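Merlow Gridiron Club – Pre-Season Ground and Equipment Inspection
Checklist with comments, home ground and clubhouse

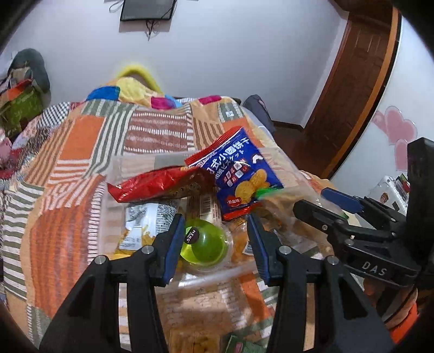
Snacks, including a green jelly cup.

Inspected by: Ludmila Kolář
Accompanied by: Arnel Dagdag (equipment)
Date of inspection: 28 Apr 2025
Previous inspection: February
Key: P = pass, A = action needed, F = fail, not to be used until cleared, N/A = not applicable

1. Playing surface

1.1 Surface free of stones, glass and metal – P
Walked in lanes from end zone to end zone.
1.2 Surface level, no holes or ruts – A
Rut on the east touchline between the 30 and the 35, left by the mower. Fill and roll before the first full-contact session. Non-contact drills may go ahead on the west half.
1.3 Drainage covers seated and flush – P
1.4 Irrigation heads fully retracted – A
Head behind the north end zone sticks when pressed by hand. Capped for now. Replacement to be ordered from Breltis, same fitting as last year.
1.5 Line marking complete, paint non-caustic – P
Hash marks are faint but readable. Not a safety matter.
1.6 Run-off clear on all sides – A
Team benches on the west side stand too close to the line. Move back to the painted marks. This was raised in February and has been done once, but the benches have crept forward again.

2. Goalposts and fixed items

2.1 Posts upright and firm in sockets – P
2.2 Padding fitted to full required height – F
South post: lower strap torn through, pad turns freely and leaves the rear of the post bare. South end zone closed to contact until a new strap is fitted.
2.3 Padding foam sound – P
Both pads pressed at several heights. North cover has a split seam of 2 cm, taped.
2.4 Pylons soft, weighted, undamaged – P
2.5 Down markers and chain – A
Tip cover missing from one rod. Do not issue.

3. Blocking sleds and dummies

3.1 Sled frame, welds and bolts – P
Trindade sled only. Bolts tightened during the inspection.
3.2 Sled pads secure – P
3.3 Tackling dummies, covers and handles – A
Stitching loose at the handle on dummy 334. Withdrawn and tagged. The others are fit for use.
3.4 Storage – P
Sled chained and pads removed. Please keep it that way, as the frame is within reach of the public footpath.

4. Helmets and shoulder pads

4.1 Shells free of cracks – F
Helmet 923 has a hairline crack running from the left ear hole. Removed from stock and marked for disposal. It must not go back on the shelf as a spare.
4.2 Face mask clips and screws – A
Mixed screws found on several helmets. A. Dagdag to replace with stainless sets throughout.
4.3 Chin straps, four-point, no perished snaps – P
4.4 Reconditioning labels in date – P
Checked against the register. The register itself has two entries written over each other on the last page – rewrite so that both can be read.
4.5 Shoulder pad laces, straps and rivets – P

5. First aid and emergency access

5.1 First aid bags stocked and sealed – A
Tremetex cold packs past the printed date. Replace before the next session. Tape and dressings in order.
5.2 Defibrillator present, status light green – P
5.3 Spinal board and straps – P
5.4 Ambulance gate opens fully, key in box – P
Gate dragged on the gravel last time. Now rehung.
5.5 Emergency plan displayed – A
The sheet by the changing rooms still gives the old gate name. Tahsin Gunawardena to reprint.

6. Spectator area

6.1 Stand steps, handrails and treads – P
6.2 Rope line set and stakes capped – N/A
Not set out on the day. Check on the morning of the first home game.
6.3 Walkways clear, cables covered – P
6.4 Capacity notice shown – P
Some 2,000 is the working limit for the bank and the stand together. The notice is correct.

Items stopping use: 2.2, 4.1
Items to be closed before first contact session: 1.2, 1.6, 2.5, 4.2, 5.1
Other actions: 1.4, 3.3, 5.5

Re-inspection of 2.2 by Somkiat Onsri once the strap is on. Photograph the fixing from behind and attach to this sheet.

Signed: L. Kolář
Copy to: head coach, equipment store, notice board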